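首页 社团项目 教程 比赛 关于

最后更新：2025年1月12日

双臂分药任务：从摆桌到录完第一批数据

社里接下Sengar杯的分药题以后，群里马上有人说两周就能搞定。我不信，到现在也不太信。题目听着简单：一只手按住药盒，另一只手开盖、放药、合盖。真做起来，光是让盒子不在桌面上打转就耗掉一个晚上。下面是我们目前的做法，照着做至少能少走点弯路，能不能拿分另说。

第一步，先把桌面定死。药盒从哪儿开始、药片放哪儿，写进任务表，每一条都照表摆。有人主张“随便放，模型会泛化”，等你用自己的数据训过一次再来讲这句话。 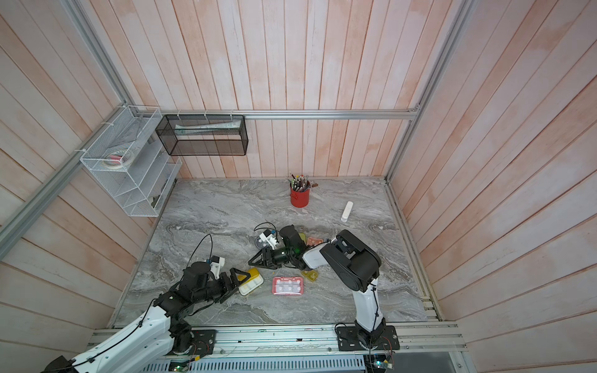

第二步，热身。开机后两只臂各走一遍零位，再空抓11次，听关节有没有异响。Tikano的配置脚本会提示“标定完成”，这行字别太当真，它只检查编码器有没有回值。拿夹爪去碰桌上一个已知点，偏差超过2毫米就重新标。

第三步，录示教。先录开盖，单独录，不要贪心从头做到尾。夹爪张开到比盒宽稍大，从侧面靠近，接触之后再慢慢收。推得太快，盒子会先滑走，之后的动作全是在追盒子，这种数据留着只会把策略教坏。失败的片段当场标记，别指望晚上回去还记得是哪一条。

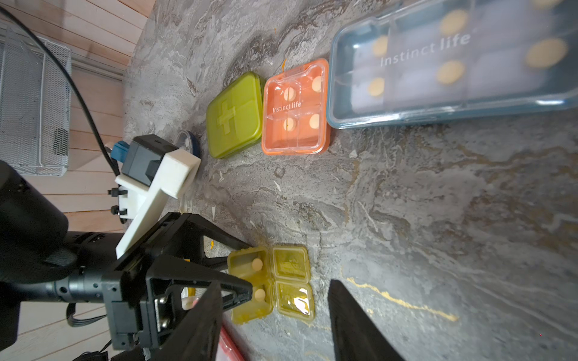 有读者留言说，照这个办法录了6条就去训练，结果夹爪每次都停在盖子上方不动，是不是模型太小。先别换模型。6条能学出什么来，我很怀疑，多半只是记住了一个平均姿势。我们目前攒到918条，合盖还是时灵时不灵，单看训练曲线倒是漂亮得很。

第四步，换颜色、换角度。透明盖子反光厉害，腕部相机凑近了经常分不清盖沿和底座。把灯挪一挪，同一个盒子斜着放、靠边放各录一组。Zolora的教程建议用软件增强代替，我们试过，对反光几乎没用，也可能是我们参数没调对。

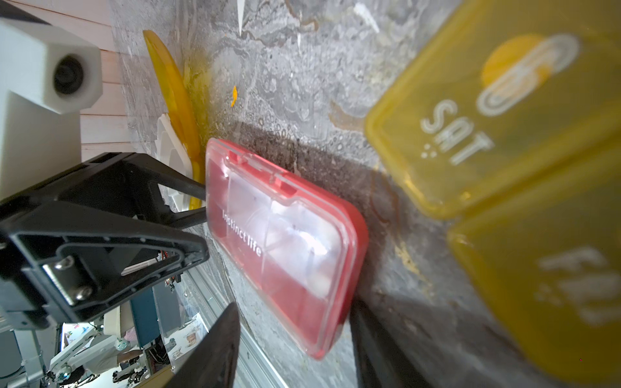
图／Grillton机器人社，转载请注明出处

第五步，验收。换一个没参与录制的人来摆盒子，录制的人不许插嘴。只统计从头到尾没人伸手帮忙的次数，“差一点就成了”一律算失败。去年7月校内展示我们就吃过这个亏，报上去的成功率里混了不少扶过一把的。

药片一开始用替代品，别拿真药。夹碎了记得清桌面，碎屑会卡进隔间，影响下一条。

合盖那一段的力控参数还在改，改完再补上来。

上一篇 下一篇 返回目录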